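Project Report: How Readers of Crime Series Find Their First Book

1. Why I chose this topic

In our course on popular fiction we read two novels from the middle of long detective series. Several students in the class complained that they did not understand the relations between the characters. I wanted to know how usual this is. Do people begin a crime series with book one, or do they take any volume which is in front of them?

2. Material

I used the borrowing lists of the public library in Umamberg, with all reader names removed before I received them. The lists cover 90 days and end in November. I looked only at three crime series which the library owns complete: the Catterall novels, the Onatside mysteries and a shorter series set in a harbor town. Together they have 847 loans in this period.

I also put a short form on the table beside the crime shelves. It asked which volume the reader started with and where he or she heard of the series. The reader forum Wikiston allowed me to post the same form there, and I counted these answers separately.

3. Results

The Catterall novels are mostly started with the first book. The number is printed large on the spine, and the first volume stands at the left end of the shelf. With the Onatside mysteries the picture is very different. Their spines carry no number, and many readers began with volume 6, the newest one at that time. Some wrote on the form that they did not know it was a series until the detective mentioned an old case.

Forum members answered in another way than library visitors. They nearly always checked the order before they started, and a few of them had strong opinions about whether the short prequel must be read first or last.

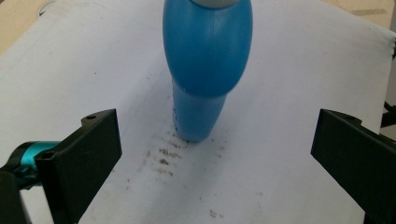
4. Problems

The loans do not show if a person has already read the earlier books at home or bought them. The form was answered only by people who like to fill in forms, so I do not treat it as a fair sample. I also made one mistake in the first week: the question "Which volume did you start with?" was understood by some as "Which volume are you reading now?" I changed the wording and left out the early answers.

5. What I would do next

I would like to ask the library to put small number labels on the Onatside books and compare the loans again after the same length of time. It would also be useful to read the first chapters of each volume and mark how much the author explains again for new readers.

Report handed in on 27 December 2023.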